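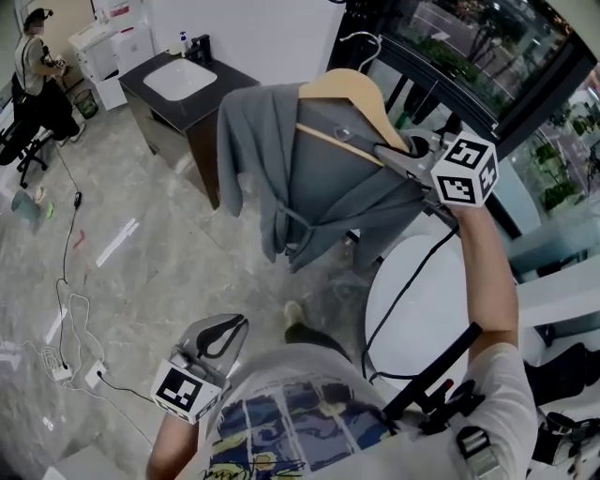
4 min read

Wednesday, late. Writing this fast because I want to be asleep by eleven and it's already past.

Clothes day. Finally. Been putting it off since we got to Brendalport and the pile on the chair had started to lean. Started with the knits because they're the worst. The gray cardigan, the one with the tie belt, went on a light wooden hanger and I could not decide about it for the longest time. Keep? It's loose in the sleeves, loose everywhere really, and the belt just dangles in front and never stays tied. But I wear it. I wore it all through the ferry trip. Keep.

Should it even be on a hanger though. My aunt always said knits get folded, shoulders go pointy otherwise. Folded it, unfolded it, hung it back up. No shelf space is the real answer. If it gets pointy shoulders it gets pointy shoulders.

Hangers are a whole problem. I want all wood, the thin wire ones from the cleaners leave a line across everything. Went on the Jullamance site at lunch and they want 255 for the set with the bar included, 200 without. Without, obviously. Then the shipping. Closed the tab. Opened it agian an hour later. Closed it.

Things I did get done:
Cardigan, up.
Two coats, up, pockets emptied (a receipt from Fleltville, a dead pen, mints).
Scarves in the shoe box, lid won't shut.
White T-shirts sorted into good and painting.
Socks – no. Tomorrow.

The room is nice in the daytime, I keep forgetting to write that down. Trees right outside the window, all green, and then the street. I got distracted more than once just looking at it. Gray marble-patterned tile is pretty too but cold on bare feet, I need a rug, and every single cord we own is lying on it. Black ones, white ones, all in a tangle by the power strip. I stepped on a plug at some point and said a word. Should get those clips that stick to the wall. Or a basket. Put it on the list, the list is on the fridge, the fridge magnet fell off, so the list is now under the fridge probably.

Wiped down the sink too while I was up. The black counter shows every drop of water, whoever picked that never had to clean it. The white soap bottle lives at the back by the wall now so I stop knocking it over. Small victory. The faucet is black as well and has spots on it again already, I did it at four and by six it had spots.

Dinner was from the Thái place, noodles, too much lime but I ate all of it. They've put the prices up. Not by a lot, just enough that I noticed, and then I tipped wrong and had to go back in to fix it. Embarassing. The woman was nice about it.

Back to the closet for a minute because I had an idea while eating. Colors together instead of kinds together? So gray cardigan next to gray trousers next to the gray coat. Tried it. Looked good for maybe ten minutes and then I couldn't find my black sweater, which was behind the black coat, because of course. Put it all back by kind. An hour gone.

Also the belt. If I take the belt off the cardigan completely I'll lose it, I know I will, I've lost the one from the green robe and the one from the raincoat. Could sew it at the back, two stitches. Where is the sewing kit. Last seen before the move, so in the box marked 269 or the box that has no number. Not opening those tonight.

Give away bag is half full. Mostly jeans. One blouse I felt bad about, took it out, put it in again. Need to drop it off before the weekend or it will sit by the door till December like last time.

Tomorrow – socks, clips, call about the rug, bag in the car. Alarm for 700 hours, as my dad would say. Light off now.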